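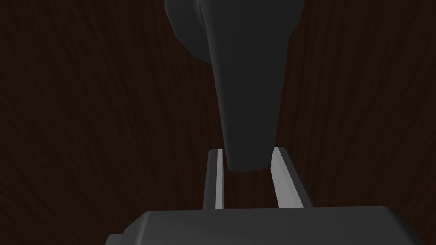
Dark wood grain, computer render

Price dropped on my Mindadau mattress after I ordered – any way to get the difference back?

Posted 1/21/20 in Deals, Vouchers and Returns

I bought a Mindadau double mattress from Briver in their sale for 800, feeling very pleased with myself. It hadn't even left the warehouse when the same mattress, same size, same everything, went down to 620. The page now says "lowest price ever", which is what it said when I bought it.

I rang up. After a long spell of pan pipes I was told that the price promise covers other shops being cheaper and doesn't cover Briver being cheaper than Briver. I asked whether I could cancel and order again. The man said he "wouldn't advise it" and then wouldn't say why. There's also a voucher for 20 off sitting in my account which refuses to work on sale items, and as far as I can tell Briver has sold nothing but sale items since July.

Has anyone managed to get money back out of them? I don't want to end up with two mattresses, or none. The old one has already gone to the tip.

teapot_and_regret 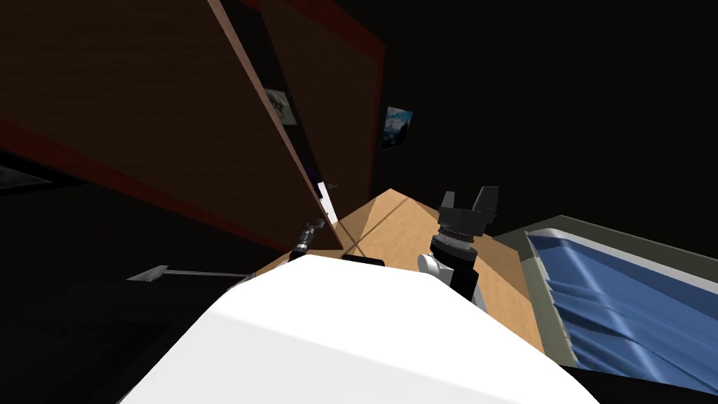

I've done this with Briver, on a bed frame, so take heart. Cancel the first order only after the second one is confirmed, and by confirmed I mean the email with the delivery slot in it, as the one that just says "Thanks!" commits them to very little. Put the new order on a different card if you can, or you'll be staring at two lots of money gone while the refund strolls home. Before you do any of that, look at the product pictures on both listings. Mine had been swapped for one of those computer-made rooms, all tipped over at a steep slant like the one up there with the big white curve and the black gripper pointing upwards, and you can learn very little about a bed from a room on its side. Go by the product code in the small print. If the codes match, it's the same mattress. If they don't, the cheap one may be last year's, or the thinner version with a nearly identical name.

Things worth checking while you're at it:

Delivery. The first order may have had it free and the second may not. Mine didn't, and it ate a fair bit of the saving.

Old mattress collection. Doesn't apply to you, well done on the tip, but make sure it isn't ticked on the new order, as they charge for it.

The cancel button. It vanishes once the order says "being prepared". After that you have to ring, and you've met the pan pipes.

As for why he wouldn't advise it, I suspect he has to say that. The sale price can go back up while you're dithering, so don't cancel first and have a think over lunch.

hallwaycupboard
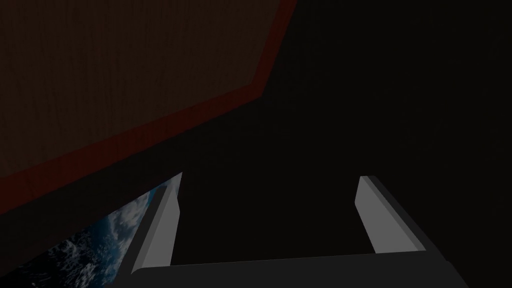 One more thing, as I forgot the voucher. Try it on the mattress protector. It's full price on their site for reasons best known to them, and the voucher went through on mine without a murmur. You may not want a mattress protector. I didn't, and now I've got one, so in a sense they won that round.

If the phone people say no to everything, use the web chat and ask for a "goodwill adjustment". Use those words. I got part of the difference that way on a lamp, and all I had to do was say it four times.

hallwaycupboard

just use Zoteo, it tracks the prices and pings you when something drops. got my Schumacher airbed that way. should have done that before you bought it really

dealhound3003

Thanks both. Zoteo would have been a great help last week, I agree.

Codes matched, so I put the second order in, waited for the proper email and cancelled the first. Delivery wasn't free, as warned. The refund is "on its way". I tried the goodwill thing for the delivery charge and was given 3,003 loyalty points, and I can't find a page anywhere that says what a point is worth. If anybody knows, please reply below.

teapot_and_regret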